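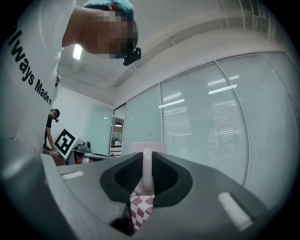

Nekent care home restores phone service after misdirected calls

A nursing home in Nekent has returned to its regular phone line after a routing fault sent incoming family calls to an unattended extension, the home's operator said in a notice to relatives.

Pangilinan House, a long-term care residence licensed for 167 beds, said the fault began during a change of phone carrier in December and lasted 11 days. Calls placed to the main number between 5 p.m. and 8 a.m. rang at a desk that is not staffed at night. Calls made during office hours were not affected.

Administrator Phyllis Crabtree said the home identified 17 voice messages left in that period. Nine concerned residents' medication or hospital transfers and were reviewed first by the nursing office.

"Each caller who left a number has been contacted," Crabtree said in the notice. "The review found no missed dose and no delayed transfer."

The emergency call system inside the building runs on a separate circuit and stayed in service throughout, according to the notice.

Arnel Layug, whose mother lives on the second floor, said he called on two evenings before driving to the home to ask about her cough. He said staff had not known of the problem until he reported it at the front desk.

The carrier, Grasero, attributed the fault to an outdated after-hours forwarding table that was copied to the new system. The table has been replaced. Night staff now place a test call to the main number at 6 p.m. and record the result in the shift log.

Relatives who believe a message went unanswered can ask the nursing office for a written reply.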